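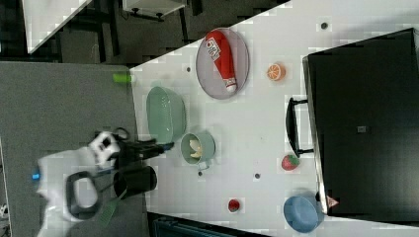 Software Engineer, Manipulation (Planning and Control)

Posted in: Careers / Engineering / Full-time

Nemmont writes the software that lets a single arm handle small household objects on a tabletop. We are hiring one engineer to work on motion planning and grasp control. You will report to Rodrigo Meireles, who leads the manipulation group.

The group has 7 people. Most of our code is C++ and Python. The planner is called Pirus, and Plasby is the tool we use to replay and label logged runs. You will work in both from the first week.

What you will work on

Grasp selection for objects of very different shapes, such as toy fruit, bowls, mugs and squeeze bottles. The current code does well on round things and poorly on anything with loose parts, like a half-peeled banana.
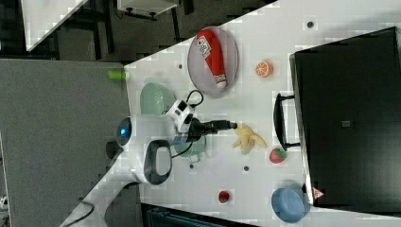 Approach planning

The gripper often has to come in low next to something large and flat-sided. Pirus keeps too much clearance in these cases and gives up on objects it could reach. We want a cost term that fixes this without slowing the planner down. A query has a budget of 90 milliseconds and we intend to keep it.

You will also look after the part of the control stack that blends the planned path with corrections from perception. When the fingers are over an object, they hide part of it 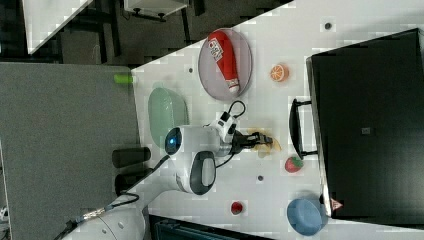
and the pose estimate starts to drift. At the moment we freeze the estimate at that point – a better answer would be welcome.

What we ask for

Solid C++ and working Python
Experience with sampling-based or optimization-based planners
Time spent debugging on a real arm, at work or in school
Clear written English, as design notes are reviewed before code

Nice to have: camera calibration, behavior trees, log tooling.

Terms

Full-time, on site at least three days a week. 24 days of paid vacation. Start date is open, but no later than June.

To apply, send a resume and a short note on a planning or control bug you fixed to Rodrigo Meireles. Code samples are optional. We reply to every application within about 7 working days.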